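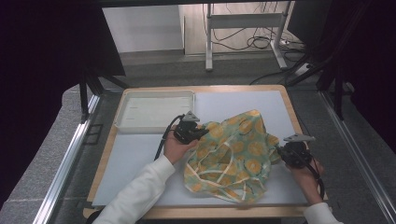

Does anyone else think the whole "file fold" thing is oversold? I bought the Divitz folding board and the drawer trays after my sister-in-law swore by them, and I've given it a proper go for seven weeks. My verdict so far is that it works beautifully on tea towels and school polos, which were never the problem. The problem is stuff like the mint green one with the citrus print and the cream piping. Bunched up on the board it's just a heap, with loops of trim going every which way, and I'm meant to believe that gets into a tidy rectangle and stands up in the shallow white tray beside it. Has anyone got piped or trimmed things to stay folded? I'd like real experience, please, and I've already seen the videos.

bracken_hill
Posted Monday

Reply from tallowwood
You've got the wrong tray, I'd say. Shallow ones are fine for socks and hankies. Anything folded upright needs sides at least two thirds the height of the fold or it slumps the minute you pull one out. I learned this after doing a whole tallboy and having to redo it.

Trim is a pain but it's doable. Lay it flat, find two corners, shake it once, and smooth from the middle out. Then fold so the piping ends up on the inside. If it's on the outside edge it acts like a little spring and pushes everything open again.

Reply from ms_pegbasket
Disagree about the inside. I put piping on the outside always. Inside, you get a ridge pressed into the fabric, and on a light cotton it shows through on both sides. Had to iron a set of pillowcases twice before visitors.

Also what is it, bracken? Bib, apron, pyjama top? Can't tell from a heap and it makes a difference. An apron with ties is a completely different job from a plain square.

Reply from bracken_hill
Deliberately didn't say because the seller reckons the method is the same for everything! It's a little apron. Two ties and a neck loop, and the same cream edging the whole way round.

tallowwood, the tray came in the kit. If it's the wrong tray then they're selling the wrong tray.

Reply from ms_pegbasket
Well there you go. Aprons get hung up. Hook behind the pantry door, done. I don't know why people want to fold aprons.

Reply from gumnut_3760
Some of us don't have a pantry door. Ours is a curtain.

I fold mine in thirds lengthwise with the ties laid up the middle, then roll from the bottom. No board. I've never understood the board, to be frank. What's it doing that the table isn't?

Reply from tallowwood
It gives you a straight edge to line up to, and you can turn it without disturbing the fold. On a timber table you can't see if your edges are square, particularly with a print. On a plain pale board you can. That's all it does, and I still use mine every wash day.

Reply from gumnut_3760
So it's a big placemat.

Reply from tallowwood
A big placemat that I like, yes.

Reply from quollside
Long-time reader here. I did the Gilani course online a while back (free trial, cancelled before they could charge me) and their line was that you should never start from a crumpled heap at all. Everything comes off the line and gets laid flat in the basket, one on top of the other, so by the time you reach the table it's already half folded. I thought it was nonsense. Then I tried it and it did save me time, though the time just moved to the clothesline, where it was windy and I was cross.

What I don't accept is the claim that you'll "never iron again". Cotton is cotton. If it's been screwed up in a basket overnight it'll look like it, and smoothing it with your palm won't change that.

Reply from bracken_hill
Thank you, this is what I wanted. The claims are what get me. The booklet says you can fit 300 items in a standard chest of drawers. 300 what? Hankies? I got as far as the kids' T-shirts and the second drawer wouldn't shut.

Reply from dry_creek_dee
I'll stick up for it a bit. I've got the same system from Plusavlow, a cheaper brand, and my linen drawer has stayed neat since April. I can see every tea towel and my husband can put them away without asking me where they go. That alone was worth it. But I agree it falls over with anything slippery, anything with elastic and anything with a frill.

For your apron: flat on the board, ties crossed over the front, neck loop tucked down, sides in so they just meet, then in half and half again. Finish with the fold facing up. Seven or so to a tray if the tray's deep enough, and yours isn't, sorry.

Reply from ms_pegbasket
All that for an apron.

Reply from bracken_hill
Tried dee's way and tallowwood's way this arvo. Dee's way made a neater parcel but it fell over in the tray as soon as I let go of it. Tallowwood's stayed up a bit longer, though the piping did leave a ridge, so pegbasket gets that one. Lying flat in the tray it's fine either way. But if I'm laying things flat then I could have done that in a drawer without buying anything.

Might ask for my money back on the trays and keep the board.

Reply from gumnut_3760
Placemat wins.

Reply from quollside
Check the returns policy before you get your hopes up. I sent a Cloltatau shelf divider back once and the postage ate nearly the whole refund.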